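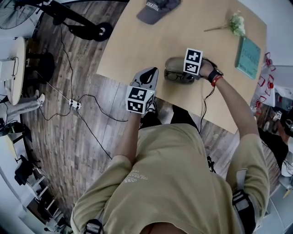 Glasses day again. My whole job this afternoon was getting a pair of glasses and a glasses case to behave, over and over, with a gripper in each hand, so that some robot can learn it from me later. I went to college for this!!

I did get better at it, though. Yesterday I kept going at the case like I was opening a jar, and Kenna watched one of my takes back and told me very kindly that I was moving like someone late for a bus. She wants it slow but not fake slow, and no stopping halfway to think, because the robot will pick up the thinking too. So today I tried to plan the whole thing in my head first - where the left one goes, where the right one holds - and then just do it. The first 4 takes got tossed (my fault, I kept covering the markers on the right cube with my own arm) and after that they were mostly fine. Three in a row were keepers before the break, which is a record for me.

The funny thing is how fast you stop having fingers. By 3 o'clock I was reaching for my water bottle and squeezing it with this stiff little pinch. Lautaro says he does it with his toothbrush.

My shoulders are sore from the harness again. I loosened the straps and then the whole thing slid around, so I tightened them again and just complained. Booker says the people at Medina wore theirs looser, but he also says that about everything at Medina.

We do the hat next, I think, and then the book, which I'm dreading. Lilla tried a book last week and spent seven takes just trying to get one edge up off the table. She finally dragged it over the side a little and grabbed it from there, and Kenna loved that, so now we all have to learn the Lilla way.

Home by 7, ate cereal, too tired to cook. Need to call Mom back tomorrow and ask about July. Also wash the yellow sweatshirt.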